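Nigam – Textile Sorting and Packing Technician (2 openings)
Bakoddale site, August 2026

Nigam takes in used and surplus soft goods, sorts them by material and condition, and packs them for reuse or fiber recovery. We are filling two technician positions in the sorting room at Bakoddale. Both are full time, on the day shift, and report to Adesuwa Usman, sorting room lead.

## The work

Incoming goods arrive in mixed lots. A lot can contain clothing, blankets, seat covers, cushion covers, curtains and offcuts. The technician opens the lot, separates the pieces, identifies the fabric construction by sight and touch, grades each piece, folds or rolls it, and packs it to the weight limit for its class.

Regular duties:

- Separate mixed lots into knit, woven, nonwoven and coated groups.
- Check seams, hems, cuffs and closures. Record open seams, pulled threads, holes and worn areas.
- Grade each piece on the site scale (A, B, C, fiber).
- Fold flat goods to the shelf template. Roll or loosely gather goods that crease badly.
- Pack and label outgoing cartons.
- Enter lot number, class and weight in Kestodari, the stock record system used at all our sites.
- Clear and wipe the table between lots. Lint from one lot must not carry over to the next.

Dark goods take longer to grade than light ones. Wear on a matte charcoal or black surface often shows only as a slight change in tone, and a seam can be hard to tell from a fold until the fabric is moved. Applicants should expect a large share of dark and gray goods in the fall intake, and should be comfortable checking them by hand as well as by eye.

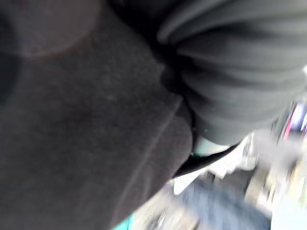
*Dark matte textile with gathered gray fabric beside it. The two are graded separately.*

Gathered or pleated pieces are opened fully before grading. A piece graded while still folded is sent back to the table. The technician who graded it does the regrade, and the lot stays open in Kestodari until that is done.

Stretch goods are laid out relaxed. Do not pull a knit to make it fit the template – it will recover in the carton and the stack will shift. Covers that arrive over a form or an insert are removed from it first, and the insert is logged as a separate item. If a cover cannot be removed without cutting, set it aside and mark it for the lead.

## Room and equipment

The sorting room has height-adjustable tables, overhead daylight-balanced lighting, a hand lamp at each table, floor scales and rolling racks. The folding templates are Tedimix board sets. One set is issued to each technician and stays with that technician. The room is ventilated, but textile dust is present during opening and shaking out. Dust masks and cut-resistant gloves are provided. Gloves may be taken off for touch grading once a piece has been checked for pins and other sharp items.

## Required

- Ability to stand for most of a shift and to lift packed cartons repeatedly, with a cart or a second person for the heavier classes.
- Normal color vision, or corrected vision that allows small differences in shade to be told apart. A short shade test is part of the interview.
- Accurate record keeping. Most entries are short, but they are made throughout the day.
- Ability to read and follow written work instructions in English.
- No severe sensitivity to textile dust, wool or common laundry residues.

## Useful but not required

- More than 2 years in laundry, garment repair, upholstery, alterations, tailoring or a similar trade.
- Familiarity with care labels and fiber content labels, including older ones.
- Experience with a barcode-based stock system. Training on Kestodari is given on site.

We have hired people from kitchens, warehouses and fabric stores into this job. Prior sorting experience is not used as a filter at the application stage.

## Training period

Training runs for eight weeks. During the first three weeks the new technician works at a shared table and does not sign off lots. Grading practice starts with plain wovens and moves to knits, then to pile and brushed fabrics, then to mixed lots. From the fourth week the technician signs off single-material lots, with a sample from each rechecked by the lead. Full sign-off is given at the end of the eighth week if the recheck results are within the site limit. If they are not, training can be extended once.

Pay during training is the full posted rate. There is no piece rate at any stage, and there are no output bonuses.

## Hours, pay and benefits

The shift is eight hours, with a paid break in the morning and another in the afternoon. The meal break is unpaid. Overtime is offered in the heavy intake season, which usually ends before April, and can be declined. The hourly rate is listed on the application form and is the same for both openings. Health coverage and paid leave start on the first day of the month after hire. Work shoes are reimbursed once a year against a receipt.

## How to apply

Complete the application form, available at the Bakoddale front desk or by mail on request. A résumé is accepted but not needed. Please include:

1. Your work history, with the type of material or goods handled in each job, if any.
2. The earliest date you could start.
3. Any lifting limits or schedule limits we should plan for.
4. The name of one person who has supervised your work.

Address the form to Adesuwa Usman, Sorting Room, Nigam, Bakoddale. Applications are read in the order received, and both positions stay open until filled.

Selected applicants are invited for a table interview. It consists of a walk through the room, the shade test, and a sorting task using a small mixed lot. Wear closed shoes and clothing that can pick up lint. The task is scored on correct separation and on the written record – speed is noted but not scored. Applicants are told the result by phone or letter, whichever they mark on the form.

Requests for a seated table, a different lamp or other changes to the work setup can be made on the form or at the interview. They are handled by the sorting room lead and are not part of the score.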